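Dye notebook, 1 May 2025

Okay, madder again! I swore in January I was done chasing this red, and then Rommel Saludo dropped off a bag of roots from the Kurnport garden and of course I was weighing them out before he'd gotten back to his car. They've had three years in the ground, so they're fat, and the broken ends are a really good orange.

Chopped 200 g and left it in cold water overnight. Poured off the first soak (yellow, kind of muddy, kept it in a jar in case). Second soak went into the big pot with the wool, alum mordant at the usual strength, plus a spoonful of chalk. Our water is soft and the last batch came out more salmon than red.

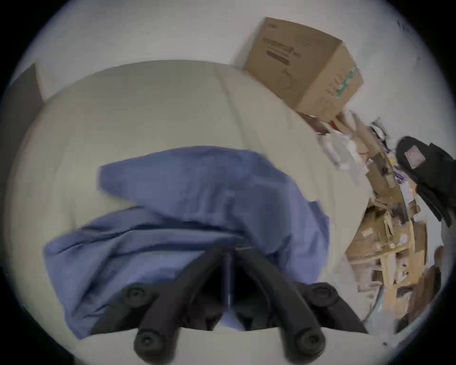
Heat is where I always mess up. I get bored, turn the burner up, and the browns come out of the root and ruin everything. So I sat there with the thermometer this time and a podcast and kept it low for the whole afternoon. It climbed a bit past where I wanted when the phone rang, but I pulled it off the burner and it came back down.

Skeins are labeled by farm: Saarinen is the springy one, Lunero is the one that felts if you look at it wrong. I pulled a Saarinen sample after 20 minutes and it was already coral. Left the rest in to cool with the pot overnight. 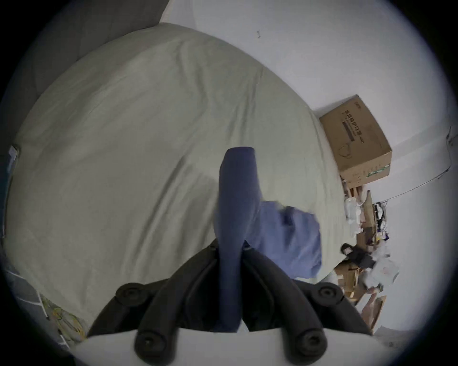

For next time

Try the Lunero without chalk, just one skein, and tie it with cotton so I can find it again. Rommel thinks the chalk is what makes it feel harsh. I think it's my rinsing, but fine, we'll test it.

Don't throw out the spent roots! There's at least one more bath in there, maybe a peach. They're in the freezer in the tub marked 7 (NOT soup).

Also need more alum, and the lid for the Elero pot has gone missing again. If you borrowed it, just put it back on the shelf, no questions.
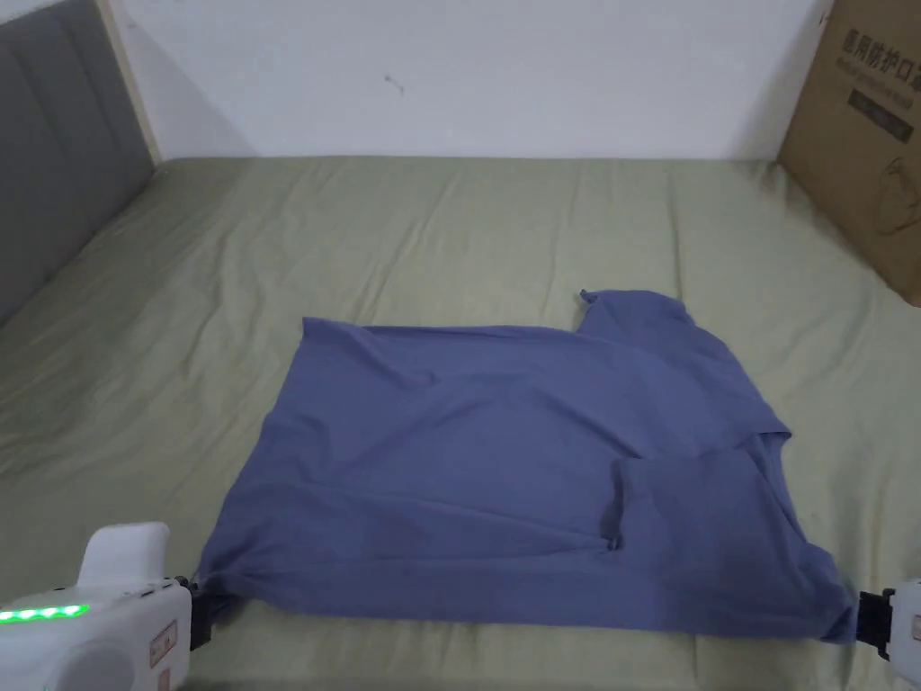 T-shirt on the bed, partly folded.

Still to do: wash the sample properly, then half of it in the window and half in the drawer for the fade test.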